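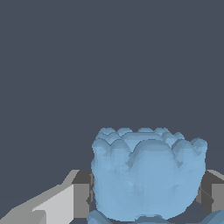

How does a lobed rim affect the drying of a slip-cast cup?

The rim loses water sooner than the wall below it, and the difference is largest at the tips of the lobes. The notches between lobes dry later than the tips and carry most of the strain that results.

2. Drying of Lobed Forms

2.1 Background

Drying faults in thin cast ware are usually traced to uneven loss of water. When one part of a piece shrinks while the part next to it is still plastic, the plastic part gives way and the piece warps. When the neighboring part has already stiffened, it cannot give way, and the stress stays in the clay until it is released as a crack. On a plain round cup the rim dries first, but it does so at much the same rate all the way around. Shrinkage is therefore close to even along the rim, and the usual fault is a slight change in diameter.

A lobed rim does not behave in this way. Each lobe has a free edge and two exposed faces, and near the tip there is little clay below to supply water. The notch between two lobes is thicker in most molds, partly from the shape itself and partly from slip that collects there during draining. The rim thus contains a repeated pattern of fast and slow zones set close together. Petal forms, in which the lobes continue down the outside of the wall as overlapping folds, add a second pattern that runs vertically. The general form, a small cup with rounded petal tips at the rim, is shown in light blue in Figure 2.

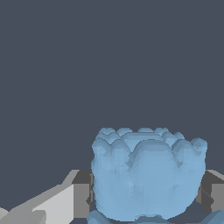

The vertical folds matter less than the rim for cracking, but they matter more for warping. A fold acts as a rib. Where the ribs are evenly spaced, they hold the wall in shape while it shrinks, and a petal cup may come off the drying board rounder than a plain one of the same size. Where one petal is much wider than the others, the wall behind it is less stiff and tends to move inward. This was the most common shape fault in the ware examined at Idamby, and it appeared on pieces that showed no cracks at all.

2.2 Materials and casting

All test pieces were cast at the Haugen workshop in Idamby from a single batch of Katus white casting slip. The slip was sieved and left to stand overnight before use. Plaster molds were dried to constant weight between casts, as a damp mold gives a thinner wall and would have hidden the effect of rim shape. Casting time was held at 8 minutes for both the lobed and the plain form. Molds were then drained upside down on slats, tilted slightly so that slip did not settle evenly in the notches. Tilting leaves a small bead on the low side — this was marked on each piece before release so that it could be told apart from thickening caused by the mold.

Rims were trimmed with a damp sponge. A knife was tried in early casts and dropped after it was found to leave fine drag marks in the notches, several of which later opened.

2.3 Drying conditions

Pieces were divided between two treatments. In the open treatment, cups stood on plaster boards in the drying room at 60 percent relative humidity, with no cover. In the covered treatment, the same boards were used, but a loose plastic sheet was laid over the rims for the first 30 hours and then removed. Air movement in the room was kept low and the boards were turned at each weighing. All pieces were fired in the same Flaroven electric kiln on the standard bisque program, and the firing was not treated as a variable.

2.4 Observations

In the open treatment, lobe tips changed color well before the notches. The paler tone spread downward from each tip and met across the notch last, leaving a darker patch there for several hours. Cracks, where present, began within these patches and ran down the wall. They were short and in many cases could not be seen until after bisque firing. Plain cups from the same batch showed no cracks of this kind.

Covering the rims removed almost all of the color difference. Tips and notches paled together, although total drying time was longer, and the wall near the foot was then often the first part to turn. Cracking at the notches was rare in this group. Warping behind wide petals was not reduced by the cover, which suggests that it depends on wall stiffness more than on the order in which the parts dry.

The bead left by tilted draining had a local effect only. Notches on the low side stayed dark longer than the rest, and in the open treatment they cracked more often. Moving the bead to the back of a wide petal, by turning the mold before draining, avoided this but made the inward movement of that petal slightly worse. The workshop now drains with the bead at a narrow petal.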